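Handheld gripper demos vs teleop for drawer tasks

galtska_8
Has anyone read the Wenach write-up? They trained on handheld gripper demos only, no teleop, and report 8 failures in 50 drawer pulls. Seems good to me for a small drawer.

kleinschmidt
It depends which table they tested on. If it was the one they trained on, I wouldn't read much into it.

galtska_8
Same table, different items on top. They do say so.

jorum
Then it's a result about clutter — still useful, but the title claims more. I'd want 2 more tables before I believed it.

kleinschmidt
Agreed on the title. I'm more worried about the mirror. Reflected grippers could upset the tracking.

jorum
I don't agree, the wrist view matters more on the final approach. We're collecting on a vanity as well, both hands, headset on. Two views:

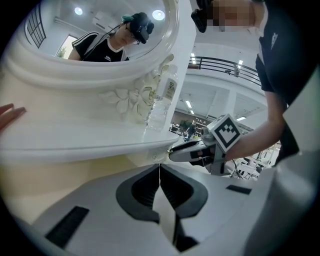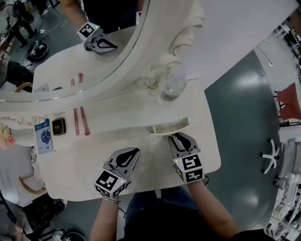
Vanity task, wrist view first, then the head view with the drawer partly open.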